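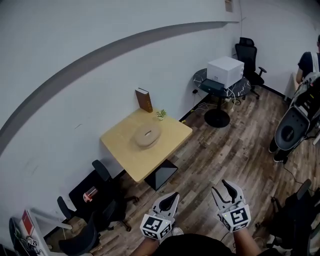
Tapia wrote:

> The Karkness catalog gives the harbor panel to the early period on the
> strength of the signature. I have never been happy with that. The
> signature sits on top of the varnish along the lower left, and the
> ground is gray, where every early panel I have handled has a warm
> brown one. Has anyone on the list compared it with the Wolance
> pictures?

I compared them in February, under the same lamp and with the same loupe. The Wolance group has 9 panels, of which 6 have a gray ground. All 6 are on oak, with the back beveled on four sides. The harbor panel is also oak but is beveled on three sides only, and the fourth edge has been sawn. My reading is that it was trimmed along the top after painting. The sky stops too soon, and the mast of the nearer boat has lost its tip.

The sawn edge matters for the date. The Predley inventory lists a harbor view at lot 417 with a height greater than the present one by the width of three fingers. If the strip was lost later, lot 417 could be our panel, and the inventory places that picture in the late group.

On the signature I agree with you. The letters run over the age cracks and do not break with them. I would leave it out of the argument.

One point against a late date is the blue in the water. It looks coarse to me, more like the early work, but I had no sample and would not press it.

The inventory was printed in the old Bulletin, and the text there differs from the typescript in a few places - the heights are given correctly, the widths are not. The harbor entry begins at the foot of vol. 3, p. 417, and carries over.
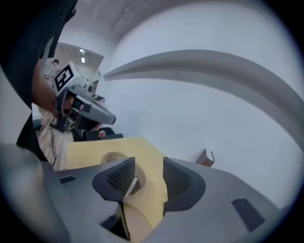

Dark gray gripper fingers at a pale tan flat object with a round hole

The page number happens to match the lot number, and at least one later footnote has confused the two. Please cite both in full.

I can send my notes on the bevels off list.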